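Robots on the strip-down benches - what happened to your job?
Refurb & Recycling Trade Board > Shop floor

villads_th
April 20, 2023
We do office desktops, mostly lease returns, about 300 a week. Since August we've had arms on four of the benches. They take out the processors and memory and put them in trays. I've been here six years and wondered how it has gone at other places. Management at ours says no job losses and so far that's true, but the work isn't the same. I used to do a whole machine start to finish. Now I open the side panel, tuck the cables back and move on to the next bench.

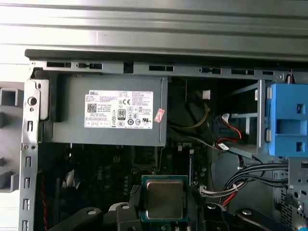 The bit that bothers me is the grading. I used to look over the board while I had my hands in there, swollen caps, bent pins and so on. Now that's done at another station by someone who gets the board on its own and doesn't know what state the case was in.

kfogh
Same here, only we had Yokoyama arms and it was memory first. Give it a year. My wrists are better than they've been in ages and I wouldn't go back to doing sockets all day.

Pinetti_Leif
Wrists I'll give you. But did your pay grade change? Ours did. Opening cases is "preparation" on the new sheet and preparation is a grade down. Check yours before you sign anything.

kfogh
No, we kept the grade. The union rep got it in writing before the first arm was switched on.

skarpi
I don't agree that it's less work. Somebody has to sort out every one it stops on. I logged 123 stops in one month on a single bench, nearly all of them cables in the way. That's skilled work and it should be paid as such.

villads_th
That's useful, thanks. We don't log stops at all. The lead just clears them and restarts.

skarpi
Start logging. Bench, time, model of PC, what you did. Paper is fine.

Pinetti_Leif
And keep your own copy.

hjalti_m
I run a floor so I'll get shouted at. We couldn't hire for those benches, people left after a few weeks. Moving the grading was a mistake though, we've put it back with whoever opens the case. Fewer returns now.

villads_th
Did you have to slow the line down for that?

hjalti_m
A bit, yes. I can ask our planner for the bench layout if you want it, send me a message.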